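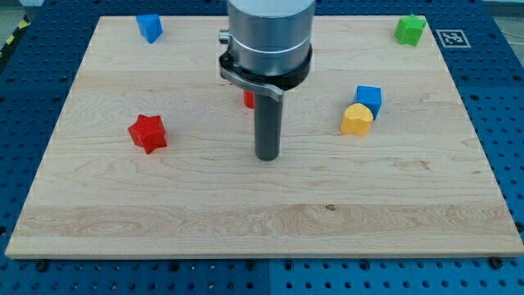
12월, 금요일 저녁. 번역 공방 노트

『말리스』 3장 합평. 참석은 에이를리스 보언, 에부카 올라툰지, 나. 하프 프리더흐는 기차에서 원고를 읽고 메모만 보냄. 메모 첫 줄이 "이 우주선에는 왜 다들 존댓말을 쓰는 사람만 탔나요"였다. 내가 그렇게 옮겼으니 할 말이 없다.

오늘의 문제는 역시 말투. 원작자 네스트 고프는 선장과 정비사의 관계를 설명하지 않고 대사로만 흘리는데, 한국어로 옮기는 순간 둘 중 하나는 아랫사람이 된다. 에부카는 둘 다 반말로 가자고 하고, 에이를리스는 그러면 선장이 동네 형 같다고 한다. 둘 다 맞는 말이라 회의가 길어졌다. 일단 첫 충돌 장면까지는 서로 존대, 산소실 장면에서 정비사가 먼저 말을 놓는 걸로. 선장은 그걸 눈치채지 못한 척한다. 원문에 없는 연기를 시키는 셈인데 고프 씨에게는 다음 질문지에 조용히 끼워 넣기로.

용어.
Clalus: '클랄루스'로 확정. '클랠러스'를 밀던 사람은 나뿐이었고 깨끗이 졌다.
drift-law: '표류법' 보류. 수영 교본 같다는 의견. 대안은 아직 없음.
the Quiet: '고요'. 에부카는 '정적'을 원하지만 '정적을 제거했다'에서 정치 스릴러가 된다.

숫자 하나. 식민선 승선 인원이 1장에서는 3510명인데 91쪽에서는 50명이 더 많다. 출생인지 오타인지 모르겠다. 에이를리스는 밀항자 복선이라고 주장하며 뒷부분을 다시 읽겠다고 했다. 나는 오타에 커피를 걸었다.

브랜웬 홉킨의 1장 교정지도 도착. 빨간 글씨가 본문보다 많은 쪽이 몇 군데 있다. 특히 '그녀'를 전부 지웠는데, 지우고 나니 누가 누구를 에어록에 밀어 넣었는지 알 수 없게 되었다. 스릴은 늘었다. 두 곳만 이름으로 살릴 것.

책 자체에 대해서도 한 줄. 세 번째 읽는데 중반 법정 장면은 여전히 길다. 인공지능 증인이 선서를 할 수 있는지를 놓고 꼬박 한 장을 쓴다. 처음엔 졸았고, 두 번째엔 화가 났고, 이번엔 증인 편을 들고 있었다. 문장을 줄이고 싶은 충동은 참는다. 지루함도 저자의 것이다.

다음 모임 전까지
- 하프: 4장 초벌
- 에부카: 함내 방송문 어투 통일
- 나: '표류법' 대체어 후보, 고프 씨 질문지, 커피값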